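Cool Boxes and Picnic Ware: Gallery

Warnlow Museum of Domestic Life
Collections > Food and Kitchen > Keeping and Carrying

Introduction

The Keeping and Carrying collection brings together the containers in which households have stored, cooled and transported their food. It holds 300 objects, of which 124 are cool boxes, vacuum flasks, insulated bags and their fittings. The remainder are bread bins, cake tins, lunch boxes, hampers and jugs.

This page presents a selection from the cool box and picnic groups. Each entry gives a short note on the object and its condition. Dimensions and accession details may be found in the full catalogue, which can be consulted in the Reading Room by appointment.

The greater part of the collection came to the Museum through two gifts. The Jetov gift consists largely of camping and caravan equipment from a single retail showroom, much of it unused. The Hattar gift is a household collection and shows considerable wear. Objects from the two gifts are shown together where they serve the same purpose.

Section 1. Flasks and jugs

Vacuum flask with cup lid. Jetov gift. The outer case is painted steel. The cork stopper has been replaced at least once and the present one does not fit closely. Displayed with the cup removed.

Wide-necked food flask. Hattar gift. Intended for soup and stews. The glass liner is intact, and the shoulder has a dent which was present on arrival.

Insulated jug with tap. Jetov gift. Supplied for use at the campsite or on the touchline. The tap is stiff and should not be turned. The original instruction leaflet is kept separately in the paper store.

Set of nesting beakers. Hattar gift. One beaker is a later replacement in a slightly different green. The set is complete as the household used it and the Museum has not sought a closer match.

Section 2. Hampers and soft bags

Wicker hamper with leather straps. Hattar gift. The left strap has been re-stitched with garden twine. This repair is regarded as part of the history of the object and will be left as it is.

Insulated shoulder bag, tartan. Jetov gift. The lining is brittle along the folds. The bag is padded with acid-free tissue in store and is brought out for short displays only.

Folding cool bag. Purchased from a Warnlow charity shop. The zip has lost its pull. Visitors often recognise this pattern, and the Museum would be glad to receive photographs of similar bags in use.

Picnic plates in a carrying rack. Jetov gift. The rack holds 18 plates in two stacks. Several plates carry knife marks, which suggests that the rack was lent out from the showroom before it came to us.

Section 3. Ice packs and inner trays

Rigid ice packs. Various sources. Packs that still contained fluid were drained on receipt and the caps left off. Printed labels on these items fade quickly, and light levels in the display case are kept low.

Lift-out tray. Hattar gift. Made to sit at the top of a cool box and keep sandwiches clear of the ice. The box to which it belonged has not survived.

Section 4. Rigid cool boxes

The rigid box is the largest and most varied group in the collection. Boxes are shown both open and closed where their condition allows. Particular attention is given to lids, hinges and handles, as these are the parts that differ most between models and the parts that wear first.
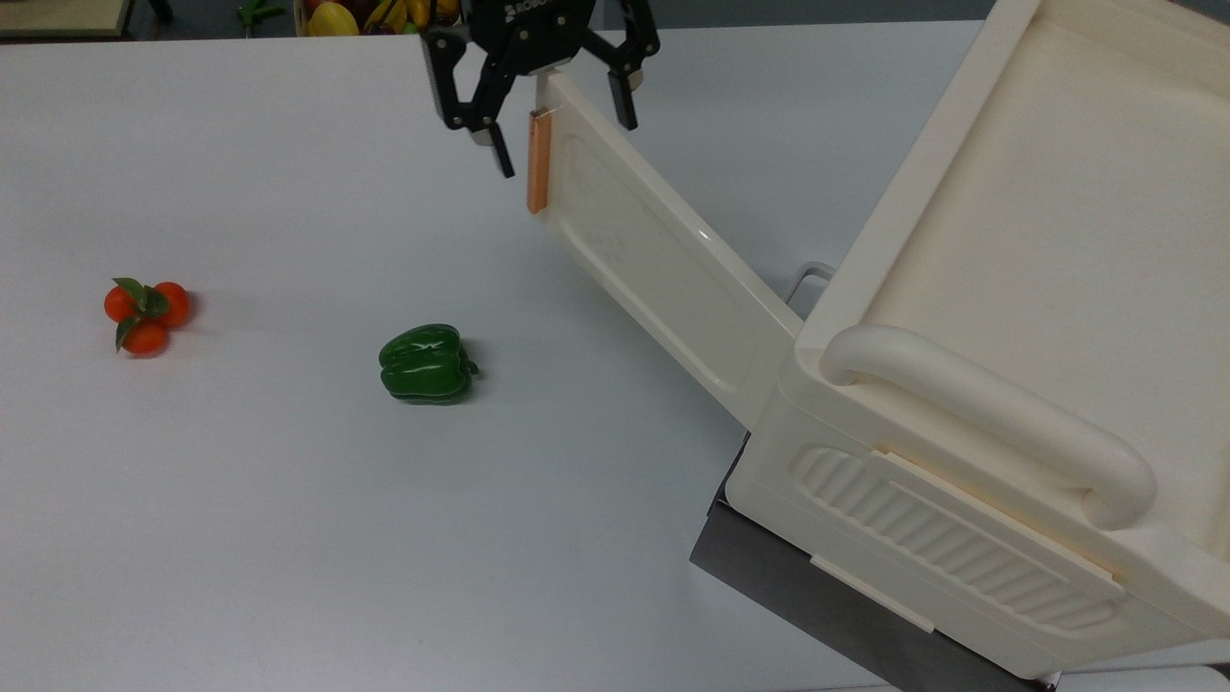 Hinges are a recurring concern in the care of these objects. Plastic that has been kept in a loft or a garage may become brittle, and a lid that once opened freely may crack if it is forced. Every box is therefore examined in the closed position before the lid is raised, and boxes with doubtful hinges are stored with the lid supported.

Picnic box with flat lid. Hattar gift. The lid could be turned over to serve as a table and bears the rings of many cups. These marks have not been cleaned.

Small box for one person. Jetov gift. Sold for anglers and for packed lunches. The shoulder cord is missing and the two fixing holes are worn at the edges.

Visiting and enquiries

A changing display from the collection may be seen in Gallery 2 every Saturday. Handling sessions for schools and community groups take place in the adjoining Gumano Room and should be booked in advance.

Offers of objects are welcome, particularly where the donor can tell us how an item was used. The Museum already holds many vacuum flasks and is unable to accept further examples at present. Cool boxes with their original trays, ice packs or paperwork remain of interest.

The next revision of this page is planned for December.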